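Open day at the Sodgate reception centre

10 January 2022

The centre for newly arrived asylum seekers at Sodgate opened its doors to residents of the town on Monday's bank of complaintsVisit to the Sodgate reception centre

10 January 2022

The reception centre at Sodgate let the public in for the first time this month, four years after the first families were housed there. Visitors were taken round in small groups, each lasting an hour, and had to show identification at the gate. I joined the second group of the morning.

The centre stands on the old Welport road, between the freight yard and the river. It takes people who have crossed the border at Urnik and asked for asylum, and keeps them until their first interview. It was built for 1000 people. According to the sheet handed out at the gate, 3568 passed through it last year, most of them staying for a few weeks.
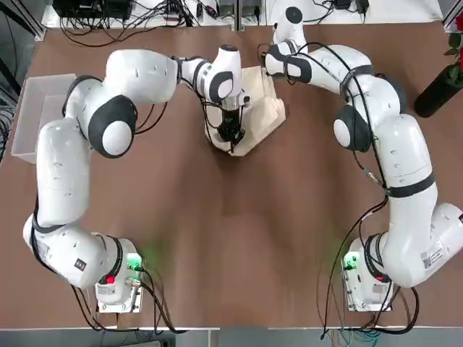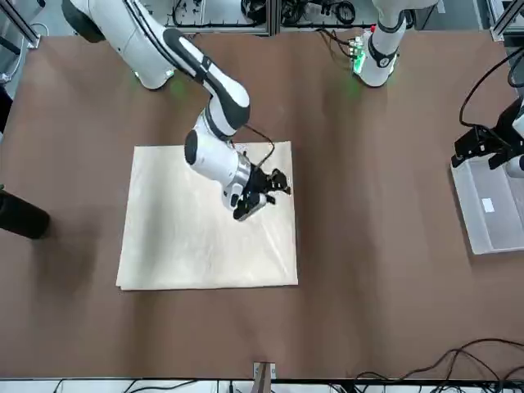
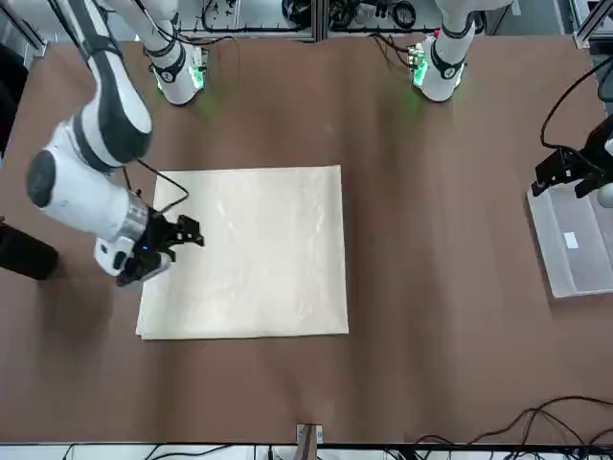 Elikem Opoku: the sheet gives the number who passed through but leaves out how long the slowest cases took. My own first interview came after seven months. I had a bed and meals all that time, and I have no complaint about the staff, but I could not work or enrol on a course, and no letter told me where I was in the queue.

Our guide, Kieran Pearce, did not dispute this. He said the longest waits were in cases where papers had been lost on the way or where an interpreter could not be found. The centre does not decide claims. It can only pass on requests to the regional office at Welport, and it has no power to bring an interview forward.

The tour began in the registration hall. New arrivals come by coach from Urnik, usually late in the evening, and are given a number, a meal and a place to sleep before any forms are filled in. Registration starts the next day. Fingerprints and photographs are taken at a row of counters along the back wall, and there is a separate room for children travelling without an adult. We were not shown that room.

From there we crossed the yard to the family block. It has two floors, with a shared kitchen on each. Families are given one room, or two if there are more than four of them. The rooms we saw had bunk beds, a table and a metal locker. Heating was a sore point last winter, when the boiler failed twice, and a new one was fitted in the autumn. The corridors were warm when we walked through.

The block for single men is older and more crowded. It was put up as lodging for freight workers and still has the long dormitories from that time, now divided by partitions that stop short of the ceiling. Several men told our group that they slept badly. One asked whether we were journalists, and when he heard that most of us lived in the town he asked about the bus. The last service back from Welport leaves before the evening language class ends, so anyone who attends has to walk along the main road in the dark.

Lunch was served in the canteen at the same tables the residents use. The catering contract is held by Adeleke, which took over last spring after complaints about portions. We had lentils, rice and stewed apple. Residents may not cook meat in the family block kitchens, a rule that several mothers raised with the guide. He wrote it down.

The last part of the visit was a question session in the school hut. A man from the riverside streets wanted to know why the town had not been told in advance when the centre went over its limit in the autumn. The reply was that numbers at the border rose over a few days and that camp beds were put in the sports hall until transfers could be arranged. He said this was much as he had heard, but he would have liked to read it in a letter from the centre.

A woman behind me asked what happened to people after a refusal. They have a fixed period in which to appeal and can stay at Sodgate while the appeal is heard. If it fails they are moved to another site, and the centre is not told where they go next.

There was also some discussion of the plan to add a third block on the land towards the river. No decision has been made. The drawings were pinned up near the door, and comments can be left at the town library until the end of January. The flood risk is marked on the drawings in blue and covers a corner of the proposed car park.

Further visits are planned for the spring – places have to be booked through the centre's office, and children under twelve are not admitted. The walk from the station is along the freight road, with a pavement on one side only.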